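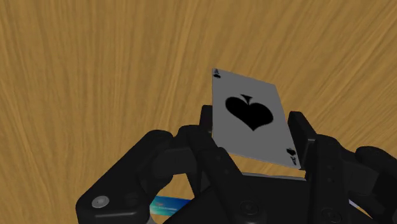 When does the band need to be in the stands?

Ninety minutes before kickoff, in full uniform, with your instrument out of its case. Kickoff at Kollthorpe Field is usually 1 p.m., so plan on 11:30. If the TV people move the game, the call time moves with it and you'll get a text from the section leader, often at an hour when decent people are asleep.

I haven't marched since high school. Can I still join?

Please do. The Kollthorpe Marching Band takes anyone enrolled for at least one class, and a good share of the trombones hadn't touched a trombone in years, which you can hear in September and mostly can't by the last home game. There's a short playing check during band camp. You play a scale, a bit of the fight song and whatever else you feel brave enough to attempt. Nearly everyone gets a spot. Drumline and color guard hold separate auditions and they do make cuts.

What does it cost?

Dues are 100 dollars for the season. That pays for your gloves, your shoes, two band T-shirts and the bus to away games. The uniform is a loan. If you lose the plume, that's 16 dollars, and we know all the places people say they lost it.

Do I have to own my instrument?

Flutes, clarinets, saxophones and trumpets bring their own. The school has sousaphones, mellophones, baritones and everything in the drumline. You sign it out at camp and sign it back in after the last game. Dents that were there before you are written on the card in the case, so read the card and add anything that's missing before you leave the room.

How many rehearsals can I miss?

Two, with notice. After that you sit out the next halftime show and play from the stands only. A class, a lab or an exam doesn't count against you as long as you send the form in by noon the day before. "My roommate had the car" counts against you.

Who decides what we play?

Sombat Sitthichai, the director, picks the halftime music over the summer and reveals it at camp with more ceremony than it needs. Suggestions for stand tunes are open all season – put them in the box outside the rehearsal room. He reads them all. He has also said that he'll keep reading requests for the same song until graduation and it still won't be in the book, so you may want to save your pencil.

How long are the pregame and halftime shows?

Pregame is short: on from the north end zone, anthem, fight song, tunnel for the team, off. Halftime gives us up to 8 minutes on the grass, and the officials have a clock and no interest in our key change. If the visiting band is also performing, the time gets split and we drop the ballad. The percussion section has never once complained about dropping the ballad.

Do visiting bands always perform?

Only if the conference and both schools agree ahead of time. Hotmont brings its band every other year and usually gets a halftime slot. Flidance tends to send a pep band that stays in its seats and is very loud in them. For neutral-site and championship games the host sets the schedule, and we find out when you do.

What happens if it rains?

We march in rain. We don't march in lightning. Woodwinds can leave wooden instruments in the cases on a wet day and will be handed a cymbal or a flag, according to what's left. Ponchos are issued at the gate and must be returned hung up. A poncho folded wet into a bin in October is a living thing by November.

Can I eat in the stands?

During the third quarter, yes. That's our break, and it's the only time you can leave the section without asking. Be back with your hat on when the fourth quarter starts. Water is fine at any point. Nachos are allowed, but nothing with cheese goes near a uniform jacket. The cleaning is done by Thongsuk Cleaners downtown, and they charge us by the stain.

Where does my family sit?

Section 52 is held for band families until kickoff and goes to general seating after that. It's directly across from us, so they'll get the front of the band, and you'll get to see your mother waving through the whole anthem. Family tickets are picked up at the east window. You can have two per game, and you need to ask for them at rehearsal first.

Am I allowed to yell at the referee?

No. You may play at the referee. The approved list of short tunes is on the last page of the stand book, and the drum major picks the moment. No playing once the ball is set or while anyone is hurt on the field. The conference can and does keep bands quiet for a whole half over this, and sitting silently in a wool jacket for half a football game is as much fun as it sounds.

Do we travel to every away game?

Two a season, plus any playoff game. The whole band goes to one and a smaller group goes to the other. The longest trip on the current schedule is 800 miles round trip, so bring a pillow. Seats on the bus go by section and the tubas sit at the back, for reasons of space.

How do I sign up?

Fill in the form at the band office, or come by any weekday between 2 and 5 p.m. If the door's locked, follow the sound of the snare drums and ask there.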